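Rapport de projet – Licence professionnelle Métiers de l'industrie agroalimentaire
Projet tuteuré, semestre 5
Conservation du croustillant des biscuits secs après ouverture de l'emballage
Encadrement : Anca Moldovan

1. Contexte et objet de l'étude

Le présent rapport rend compte du projet tuteuré mené au sein de l'atelier de technologie alimentaire pour le compte de la biscuiterie Henimeck. L'entreprise fabrique des sablés et des galettes vendus en étuis carton, avec un sachet intérieur thermosoudé. Son service qualité souhaitait mieux comprendre les réclamations relatives au ramollissement du produit dans les jours qui suivent l'ouverture du sachet.

La question posée au groupe était la suivante : dans des conditions domestiques ordinaires, quel mode de rangement permet de préserver le plus longtemps une texture jugée acceptable par le consommateur ? L'étude ne porte ni sur la durée de conservation du produit fermé, ni sur l'oxydation des matières grasses, qui font l'objet d'un suivi interne distinct.

Le périmètre a été arrêté en janvier, à l'issue d'une réunion avec l'encadrante et la responsable qualité. Il a été convenu de limiter les essais à une seule recette, la galette nature au beurre, afin de ne pas multiplier les variables.

2. Rappels théoriques

La texture d'un biscuit sec dépend en premier lieu de son activité de l'eau. À la sortie du four, le produit présente une teneur en eau très faible et une matrice d'amidon et de sucres à l'état vitreux. Dans cet état, la structure est rigide et se rompt de façon nette sous la dent, ce que le consommateur perçoit comme du croustillant.

Exposé à un air plus humide que lui, le biscuit absorbe de la vapeur d'eau jusqu'à atteindre un équilibre avec son environnement. L'eau joue alors le rôle de plastifiant : elle abaisse la température de transition vitreuse de la matrice. Lorsque celle-ci devient inférieure à la température ambiante, le produit passe à un état caoutchouteux et la rupture à la mastication perd de sa netteté. Ce passage est progressif à l'échelle du produit entier, la périphérie étant touchée avant le centre.

Deux paramètres gouvernent donc la vitesse du phénomène : l'humidité relative de l'air en contact avec le biscuit et la perméabilité de la barrière qui l'en sépare. La composition intervient également. Une recette riche en matière grasse ralentit la pénétration de l'eau, tandis que la présence de sucre inverti ou de miel tend à l'accélérer.
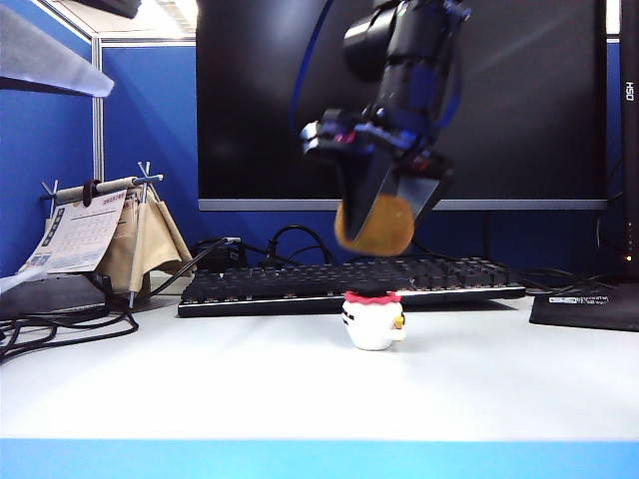 Il convient enfin de distinguer le croustillant de la dureté. Un biscuit peut opposer une forte résistance à la rupture tout en étant perçu comme mou, dès lors que la déformation précède la cassure. Cette distinction a orienté le choix des mesures décrites dans la partie suivante, car un simple relevé de la force maximale aurait conduit à des interprétations erronées.

3. Matériel et méthode

3.1 Échantillons

Les galettes proviennent d'un même lot de fabrication, livré par Henimeck en étuis fermés. Les pièces brisées ou présentant un défaut de cuisson visible ont été écartées. Au total, 470 galettes ont été retenues pour l'ensemble de la campagne, y compris les pièces destinées au jury de dégustation.

3.2 Modes de rangement comparés

Quatre modes de rangement ont été comparés :
– sachet d'origine laissé ouvert dans son étui ;
– sachet d'origine replié et maintenu par une pince ;
– boîte métallique à couvercle emboîté ;
– boîte en plastique à joint, modèle Avness.

Les échantillons ont été placés dans une pièce non climatisée, à l'abri de la lumière directe. Un enregistreur a relevé la température et l'humidité relative pendant toute la durée des essais. Chaque contenant était ouvert une fois par jour, à 16 heures, afin de reproduire un usage familial.

3.3 Mesures instrumentales

La résistance à la rupture a été évaluée par flexion en trois points. Pour chaque pièce, le groupe a relevé la force maximale et la déformation à la rupture. La prise de masse a été suivie à l'aide d'une balance de précision, et l'activité de l'eau mesurée sur broyat, à 25 °C. Les prélèvements ont eu lieu à l'ouverture, puis quotidiennement pendant 10 jours.

3.4 Analyse sensorielle

Un jury interne, composé d'étudiants de la promotion, a noté le croustillant sur une échelle structurée. Les galettes étaient présentées sous code, dans un ordre différent pour chaque dégustateur, avec de l'eau à température ambiante. Une séance d'entraînement a précédé les notations – elle a permis d'accorder les membres du jury sur le sens des termes « croustillant », « dur » et « friable ».

4. Résultats

Le sachet laissé ouvert conduit, comme attendu, à la dégradation la plus rapide. La déformation à la rupture augmente dès les premiers prélèvements et les notes du jury suivent la même tendance.

Le sachet replié et pincé donne des résultats plus dispersés. Certaines séries se maintiennent de façon satisfaisante, d'autres rejoignent le sachet ouvert. Le groupe attribue cette dispersion à la qualité variable du pliage, difficile à reproduire d'un opérateur à l'autre.

La boîte métallique ralentit nettement la reprise d'humidité pendant les 6 premiers jours. Au-delà, l'écart avec la boîte à joint se creuse. Cette dernière présente les meilleurs résultats sur l'ensemble de la période, tant pour l'activité de l'eau que pour les notes de croustillant.

La force maximale, prise isolément, évolue peu et de manière irrégulière. Ce constat confirme l'intérêt de suivre la déformation à la rupture, mieux corrélée à la perception du jury.

5. Discussion

Le volume d'air contenu dans la boîte n'a pas été maîtrisé. Or une boîte presque vide renferme davantage d'air humide par galette qu'une boîte pleine, et les prélèvements successifs ont modifié ce rapport au fil des essais. Une seconde campagne devrait prévoir un contenant distinct pour chaque date de prélèvement.

Par ailleurs, l'humidité relative de la pièce a varié avec la météo. Le recours à une enceinte climatique était envisagé, mais l'équipement n'était pas disponible sur la période. Les valeurs obtenues permettent de classer les modes de rangement entre eux ; elles ne sauraient être transposées telles quelles à d'autres climats.

Le jury était enfin constitué de personnes d'une même tranche d'âge. La responsable qualité a rappelé que les réclamations émanent d'une clientèle plus large, dont les attentes en matière de texture peuvent différer.

6. Recommandations à l'entreprise

Le groupe propose d'imprimer sur l'étui une consigne de rangement après ouverture, en privilégiant la boîte hermétique. L'ajout d'une languette adhésive refermable sur le sachet mérite également d'être étudié. Un essai préalable sur une série de 2 000 étuis permettrait d'en apprécier la tenue en ligne de conditionnement et l'accueil en magasin.

Il est suggéré d'étendre le protocole à la galette au miel, que sa composition rend en principe plus sensible à l'humidité. Les feuilles de relevé, la grille de notation et les courbes complètes sont jointes en annexe.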